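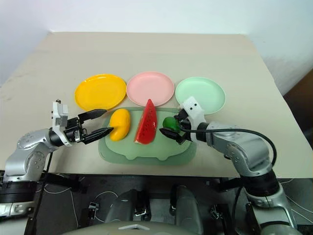
Raghda Azar
Tinkerer, blogger, keeper of the back bench at the Lindsay workshop

I have been wanting to write about the two-armed build since October and I kept putting it off until it did something worth showing. Well, it's fruit time! The job is a sorting game with toy food: three pieces on a cutting board, three plates behind it, one piece to a plate. A toddler would have it finished before you sat down, and I have spent more evenings on it than I'd like to add up.

I went with toy fruit after a long talk with Shamim Tarar, who shares the bench with me on Friday nights and has a much better feel for grippers than I do. My first plan was wooden blocks. Shamim's point was that blocks are too kind, all flat sides and square corners, and you learn very little from them. The fruit is a whole other story. The mango is a fat oval with no obvious place to grab. The watermelon is a wedge, so if you close the fingers too high up they want to slide off the point. The little round green one (I say lime, Shamim says apple, we've stopped discussing it) is my favourite, because two straight fingers on a ball is such a good test of whether you're centred or only think you are.

The software is my own and I call it Nenia. It's a pile of small scripts, really, with one that decides which arm gets which piece. The left arm looks after the mango because it's on that side, and the right arm does the other two. Splitting it up that way took care of nearly all my elbow trouble. Before that I let both arms choose for themselves and they'd reach for the middle of the board together, and I'd lunge for the stop button - great for the reflexes, terrible for the nerves.

Colours match where they can. Green goes to the green plate, yellow to the yellow, and the watermelon gets the pink one in the middle, which is as close to red as the shop had.

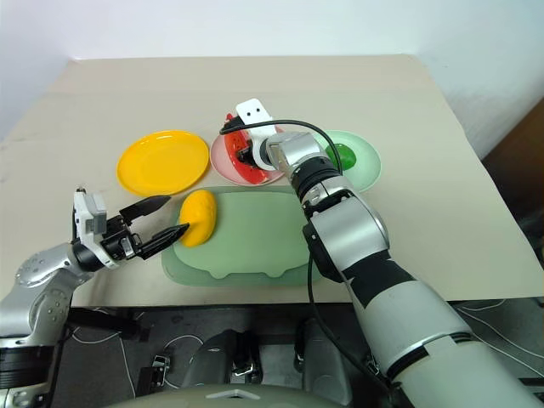 Right gripper over the pink plate, mango still on the board.

Of the last 33 full rounds I ran, 29 ended with every piece on the proper plate. I'm thrilled with that! The four bad ones were all the watermelon. I've slowed the last bit of the approach and added a pause of 400 milliseconds before the fingers open, and I want a good long run with those settings before I say they've helped.

Still on my list: tidy the cables (I know, I know), try new finger pads with a bit more grip, and work out why the left wrist hums when it holds still. Shamim thinks it's the tuning. I think it's a bolt. If you've had a humming wrist on a build of your own, please leave a comment and tell me what it was. I'll be back at the bench on Friday with a hex key either way.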